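Sastden Canteen Notes: Tips for the Dish Area
Posted by Ildikó Halász, December 29, 2021
Filed under: Washing up, Staff pages

These tips are for colleagues in the dish area at Clurska, and for any kitchen which will get an arm for the plates. I worked 11 years at the sink before ours came, so I write from the side of the people.
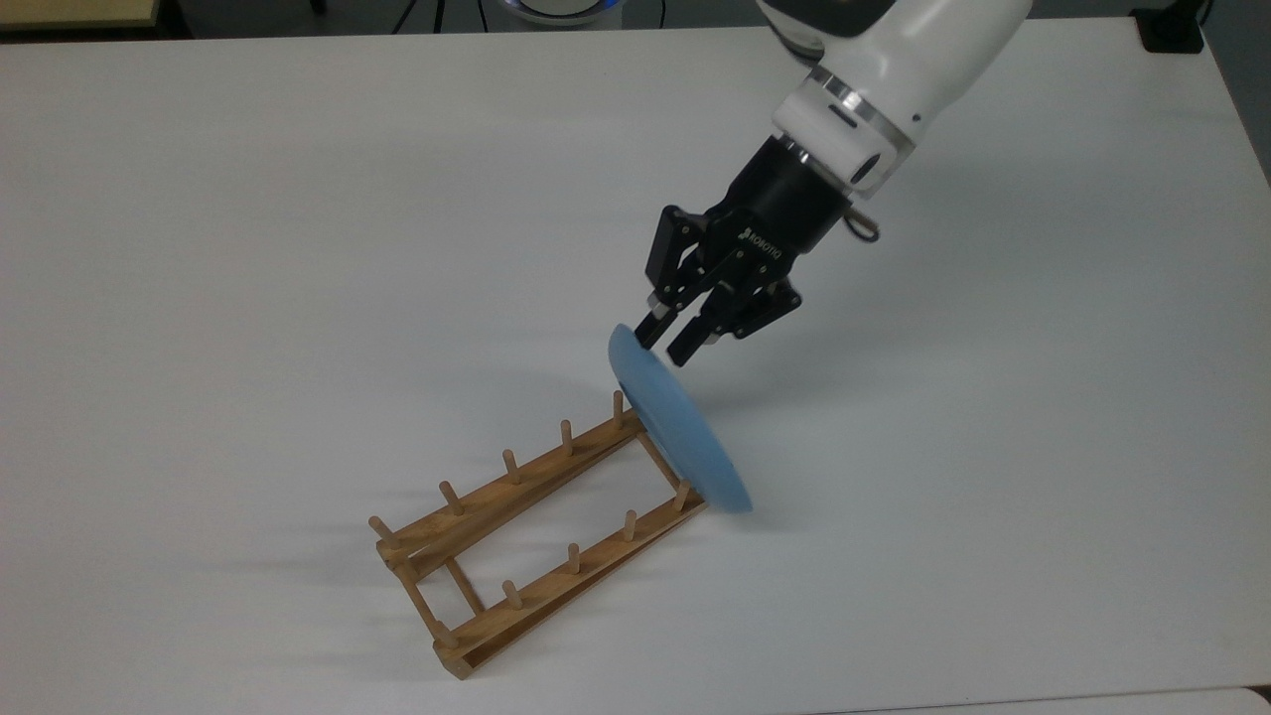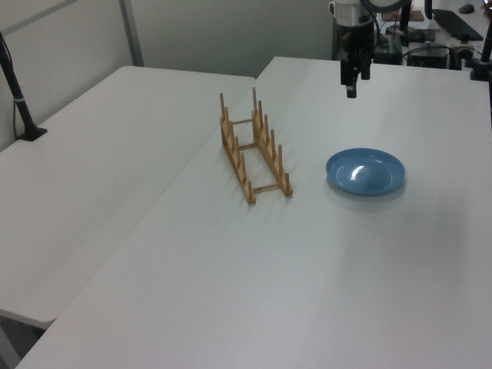
The first thing that changes is where you stand. Before, I washed and racked with the same two hands, and now I prepare the place and check the result. Leave free table on all sides of the rack, and put your cups and cloths on the cart. A wooden rack with upright pegs, like the one on the white table, is good for this work, but look at the pegs every morning. If one peg is loose, change the rack and tell Abelardo.

Plates
Keep one size of plate for each shift. We serve 611 lunches on a full day, and mixed sizes gave us more stops than any other thing. Put chipped plates in the gray bin, also when the chip is small. Wipe sauce from the rim before the plate goes to the arm.

Table
Dry the table with a flat cloth, then once more with a clean one. Do not use the lemon spray during the shift, it leaves a film. A white table shows crumbs quickly and I like it for this reason.

Your hands and your back
My wrists hurt less since November. My feet hurt more, so please ask for the rubber mat. Change places every hour with the person at the pots. Watching is also tiring, and the new people do not believe it until the second week.

Stopping
Press stop before you reach over the table. Every time, also for one fork.

About the jobs
Many asked me this. In Clurska we are the same number as before, and two of us moved to cold food. In Yorath they did it differently and I can't speak for them. Ask your manager early and ask to have the answer on paper.

Spare pegs are in the drawer under the scale.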